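Plindis says hand-held grippers can replace the robot in training

Plindis, a small robotics software firm, says it can teach a two-armed robot household chores without putting a robot in the room while the teaching is done. The claim rests on 1,291 recorded demonstrations and a paper posted in April. It deserves a closer look than it has had so far.

The method, called Fonness, has a person work with a gripper in each hand and handle everyday objects on a tabletop. Cameras record the session, and the recordings are used to train a control program that is later loaded onto a robot. One of the tasks involves a hairbrush and a small cream-colored container. 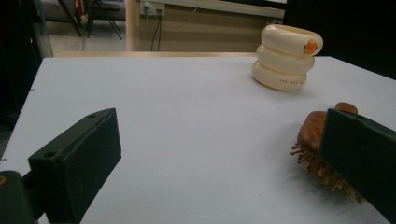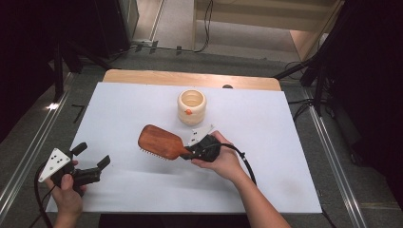

According to the paper, a program trained this way finished its task in 18 more trials out of 100 than an earlier version trained by steering the robot directly. That sounds like a solid gain. But the earlier version learned from a smaller set of recordings, and the paper never tests the two methods on equal amounts of data. The improvement could come from the grippers, or it could come from having more to learn from.

"It's a fair question and we don't have the answer yet," said Levente Magyar, who led the work. He said people record much faster with grippers in their hands than with a remote control, so an equal comparison would miss the point. Perhaps, but the paper gives no recording times either.

There is also the matter of where the trials took place. All 100 were run in the lab where the recordings were made, on the same table and under the same lights. A bedroom dresser at night is a different test – and a harder one.

Szalai, which sells robot arms to care homes, has agreed to try the program on 2 of its machines. Plindis has not said whether those results will be made public. The recordings themselves are not being released for now, so outside groups can't check the numbers.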